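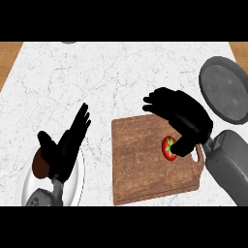 Ostora Counter Kit: Data Card

Version 2, last revised 1/17/25
Maintained by Arain

Summary

Ostora Counter Kit is a simulation package for two-handed kitchen manipulation. It contains a countertop environment, a set of kitchen objects, scripted task definitions, and 2,843 teleoperated episodes recorded inside the simulator. The kit is sold as a single license and runs on the Wilham simulation runtime. No physical hardware is required to use it.

All images in the kit are rendered. There is no real-camera footage in this release.

What is included

ostora/env: scene files, lighting presets, physics settings
ostora/objects: meshes, collision shapes, mass and friction tables
ostora/tasks: 14 task definitions with reset and success functions
ostora/episodes: recorded demonstrations, one folder per episode
ostora/tools: replay viewer, format converter, split generator

The tools folder can be used without a license key. Everything else checks for a key at load time.

Robot model

Two arms, each with a black multi-fingered hand, including a thumb. The arms enter the default view from the near side of the counter. Joint limits are stored in env/robot_limits.yaml and are enforced during replay. Self-collision is on by default; collision between the left and right hands is also on, and turning it off will make some of the recorded episodes replay differently from the stored state.

Fingertip contact is reported as a binary value per finger. Contact force is computed but not written to disk. Users who need it should replay the episode with --log-force.

Scene

The base scene is a marble countertop. Objects include a cutting board, a plate, a frying pan, and food items such as a tomato. Object positions are sampled at reset inside a region defined by each task. Objects outside the task are left in place and may be partly outside the camera view.

Lighting in the default preset is soft and casts little shadow. Two harder presets are provided but were not used for recording.

Episode format

Each episode folder holds the following:

meta.json: task name, seed, object list, outcome flag
state.h5: joint positions, joint velocities, hand joint targets, object poses
view.mp4: egocentric view, letterboxed with black bands at top and bottom
lang.txt: a one-line instruction

The bands are part of the encoded video. The tools/convert script removes them with --crop-bands. Models trained on cropped video should be evaluated on cropped video.

Object poses are given in the counter frame, with the origin at the near left corner and z up. Quaternions are stored w first. Version 1 stored them w last; the converter detects the version field and reorders as needed. Files with no version field are treated as version 1.

Collection

Operators wore tracked gloves and a headset. Hand motion was retargeted to the robot hands online, and the resulting joint targets were logged along with the achieved positions. Episodes were trimmed at the start to the first commanded motion. No smoothing was applied.

Failed attempts are kept and flagged in meta.json. The default loader skips them. Pass include_failed=True to load them.

Splits

Splits are made by object placement seed, so the same starting layout never appears in both training and test. Each task has 100 held-out seeds for closed-loop evaluation. These seeds have no recorded demonstrations.

Known issues

The thumb mesh can pass slightly into small round objects during a firm grasp. The collision shape is correct; the fault is visual only.

The hands often hide the object being grasped in the egocentric view. Object visibility is not labeled.

The frying pan rests slightly above the counter in some resets and drops on the first physics step. Discard the first frame if pan velocity matters.

Instruction text was written from task templates and has little variation in wording.

Replay on a different physics step size is not supported.

Intended use

Imitation learning, policy evaluation, and pretraining for two-handed grasping and placement. The kit has not been tested for transfer to real arms, and success rates in simulation should not be quoted as hardware results. Cutting, pouring, and heating are not modeled. Food items are rigid bodies.

Treston add-on

Treston is a separate object pack with bowls, lids, and utensils. It installs into ostora/objects and follows the same table format. It adds no episodes. Tasks that mix base and Treston objects need a placement region defined by the user.

License

One license covers one organization, with no limit on seats. Trained weights may be released. Meshes, scene files, and raw episodes may not be redistributed. Rendered stills and short clips may be used in papers and talks with the kit name and version given.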